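Visit to the Nekby Simulation Laboratory
November 4, 2023
By the Office of Industrial Outreach, Kutgate Institute
Print this page | E-mail this page
Shares: 50 | Comments: 10

A delegation from the Institute was received at the Nekby laboratory, where the Granden project gathers examples for a learning system intended to control a robot gripper. The laboratory is operated by Juhász, which has supported the work since May. The visit lasted 90 minutes and began with a short presentation on the aims of the project.

Members of the delegation then observed the collection of examples in simulation. An operator guides the simulated arm by hand controls, and each attempt is stored with the views rendered near the gripper. 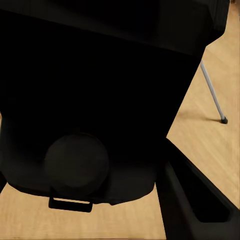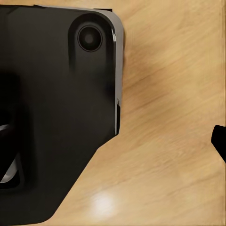 Simulated views from the Granden collection: the gripper above a wooden floor (first), and a smartphone lying face down on a wooden surface (second).

Each recording is reviewed by a second operator before it is admitted to the collection. Attempts that end early are kept in a separate set and labeled accordingly. At the time of the visit, 413 recordings had been accepted. The laboratory staff explained that changes in lighting and in the starting position of the arm are introduced between sessions, and that the written task instructions are revised whenever two operators interpret them differently.

The delegation asked how the results would be tested on physical equipment. A trial is planned at the Kutgate workshop, and the Institute has been invited to send observers.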